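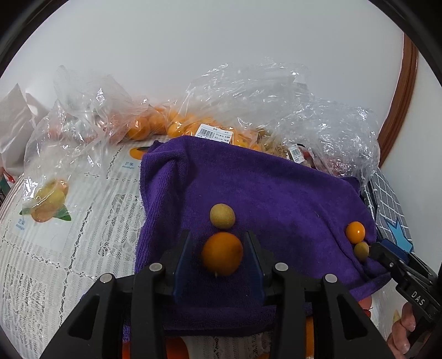
Moving In at Vandero House: Your Questions

We love hearing from families who are thinking about Vandero House, our senior residence on the east side of Dotden. These are the things people ask us most.

Do I need to have a connection to Dotden to live here?
Not at all! Plenty of our residents grew up in town, but others came from Skoltlow or from several states away to be near grandchildren. Anyone 62 or older can apply.

How many apartments are there?
We have 41 in the main building and 18 in the Shin Wing, which opened in February. The Shin Wing apartments all have walk-in showers and a little more closet space.

What does it cost?
A one-bedroom in the main building is $3,119 a month. That covers three meals a day, heat, weekly housekeeping and every class on the calendar. Phone service and the hair salon are extra.

Can I bring my own furniture?
Please do! Bring the recliner, the good lamp, the quilt rack — whatever makes it feel like yours. We supply a bed if you'd like one. Measure big pieces first, as the main building elevator door is on the narrow side.

Are pets welcome?
Cats and small dogs, yes, one per apartment. We ask for vaccination records before move-in day.

Can my family eat with me?
Any day of the week. Call the kitchen by 10 a.m. for lunch or 2 p.m. for supper. Holiday meals fill up fast (we served 105 people last Thanksgiving and had a wonderful time doing it), so sign up early for those.

What if I need more help later on?
Aides are in the building day and night, and you can add help with bathing, dressing or medications without changing apartments. We don't offer skilled nursing, but we'll help you look for a place that does.

Is there a waiting list?
For the main building, yes. The Shin Wing still has openings — come see it! Tours run every afternoon at 1:30, and you're welcome to stay for coffee.

Page updated July 8, 2026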